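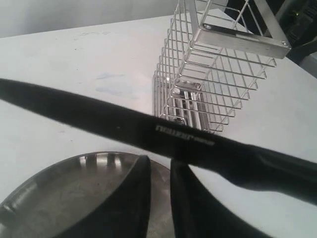 Slide 1. Wrist camera, wire basket, steel plate.

Leave it up while people find seats. Don't start until the door shuts.

Hello, we're the Nirkbridge student robotics club, and this is the Virkness project, our entry for the Drusden table-clearing challenge. (Pause. Someone will ask what Virkness means. It was the only name with no votes against it.)

Point at the basket. Thin wire, lots of shine, more gap than basket. In June we picked it as our easy object. Let that sit for a second.

Then the plate, lower left. The gripper's own left finger hides part of it, so the robot is blocking its own view. Teenagers in the front row may feel seen.

The task: plate goes in the basket, basket stays standing. Two arms were in the first plan. Two arms were also in the first budget, and only the plan survived.

Numbers, quickly. We recorded 2,720 practice runs over the summer. Roughly eight of them are ones we'd show our parents. Do NOT promise a live demo here, we did that at Saarela and had to talk about wire for a very long time.

Mention the padded fingers. Ask if anyone has a better idea for gripping thin wire and write down whatever they say, even the magnets guy.

Next meeting is 18th September, usual room. Sign-up sheet is by the door. Click to slide 2.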